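01/02/2019

Paste for the Trosthorpe ledgers, continued.

I made the new batch this morning with the Rønning starch, as I had promised in the last entry. 40 g of starch, 300 ml of water. I left it to soak before heating, because the last time I was impatient and there were small hard grains which I had to push through the sieve twice. Today there were no grains. The paste became clear later than I expected, and for a while I thought that I had put too much water. Then it thickened quite suddenly, and I had to take the pot away from the heat and stir it very hard.

Sieved it once while still warm, and once more after it had cooled. It is a little softer than the old one and it goes from the brush more evenly. The smell is almost nothing.

**Test strips**

I used offcuts of the same Prellstead paper which we have for the spine linings, grain direction marked in pencil on each strip. 17 strips in total. Half were pasted thick and half thin, and one is left without paste for comparison. All are now between blotters under the small press. I did not use the big press, it is still occupied with the Mestlow atlas and I don't want to open it before the boards are flat.

First look after lunch: the thin ones lie well. Two of the thick ones have curled at one end, and I think this is my fault, I brushed from the end and not from the middle. So I should not blame the paste for it. I will repeat these two.

I also tried to lift one thin strip with a damp cotton bud. It released after a short time and the surface under it was clean, with no fibres pulled. This was my main question and I am glad for the answer, but one strip is one strip.

**Ledger no. 3**

The sewing is stronger than it looks. Only the first section is loose, and the last two leaves. The old lining is some brown paper with hard animal glue, and somebody has repaired it once before with a cloth tape, which I would like to keep if it is possible. I took off a piece of the glue at the tail with a poultice and a bone folder, slowly. It comes away like toffee. The head will be more difficult – the glue there is cracked and in some places it has gone between the sections.

The loose leaves have water stains along the fore-edge. The ink did not move when I tested it with a drop of water in three places, but the red ruling did move, a little. So no washing. Please write this also on the job sheet if you work on it before me.

**To do**

- repeat the two thick strips, brushing from the middle
- cut more blotters, the old ones have paste marks
- ask Mestlow if they want the old labels back on the boards or in an envelope
- compare today's paste with what is left in July's jar, then throw the jar away
- put a new label on the starch tin

The rest of the paste is in the covered bowl on the lower shelf. It should be used in the next few days, and please do not put the brush directly in the bowl.
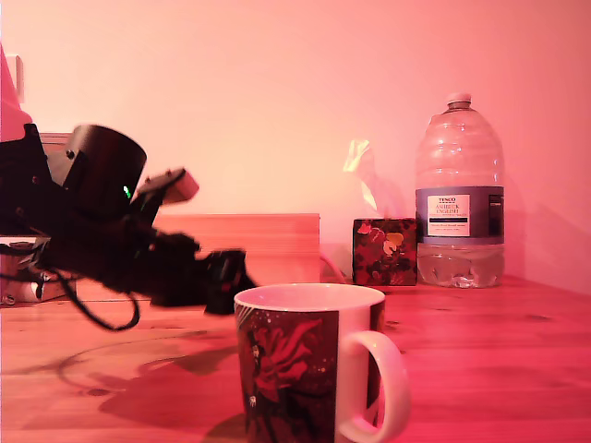

**Alfie Garside**
Bench conservator, books and paper

White mugs with a dark red print are for drinking. Please measure starch in the glass beaker.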